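Swap Shelf Is Back at Clorside!

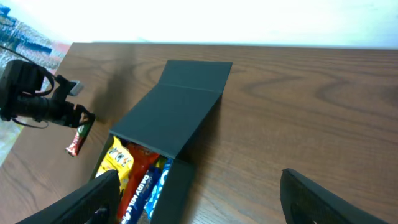

An open black box on a wooden table.

The swap shelf reopens on March 21, 2022, and we can't wait! In February you brought in 137 books, puzzles and board games, and almost all of them went home with someone new — even the giant atlas. Sinan Gündoğdu has added a corner for sheet music, so dig through your piano bench. The limit is still three items per visit. Please tape puzzle boxes shut and write "complete" on the lid if you've checked. Drop-off is at the Larolano Street door, same as before.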